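Checklist before power on, two-arm build, Zerkerach shared workshop
Date of check: 30 January 2022
Sheet no. 234, replaces the one from August

**1. Power and stop**

- [x] Stop button in reach of the person who stands nearest. *Comment: pressed three times with the arms at slow speed, both arms stopped each time.*
- [x] Supply from Pruvier, fuse is 16 A. *Comment: the label on the fuse holder is hard to read, please write a new one.*
- [ ] Second stop button at the door. *Comment: ordered from Nalex, not arrived. Until then, two persons must be present.*

**2. Cables**

- [x] No cable is pinched when the arm is fully bent.
- [x] The loop at each wrist has enough slack for a full turn. *Comment: I would still prefer it shorter. A wide loop can catch on cloth when the arm goes low over the bed.*
- [ ] Connectors on the grippers checked by hand. *Comment: left is good. Right has a little play, see point 4.*
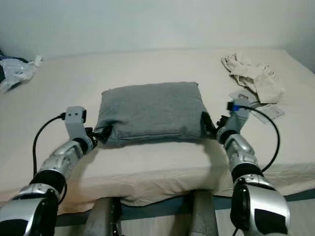

**3. Grippers and soft objects**

- [x] Both fingers close at the same time. *Comment: after the change in file 731 the delay is gone.*
- [x] Force limit set to the low value for cushions and cloth.
- [x] Both arms release when the stop is pressed. *Comment: do not put your hand under the object to catch it, let it fall.*
- [ ] Things not needed for the test are removed from the bed. *Comment: not done. Clothes and towels go on the shelf.*

**4. Open points**

- Connector, right gripper: the Kovalchuk spare is in drawer 761. Change it before the next long run.
- Joint covers: I did not open them this time.

Arms may be used at slow speed only.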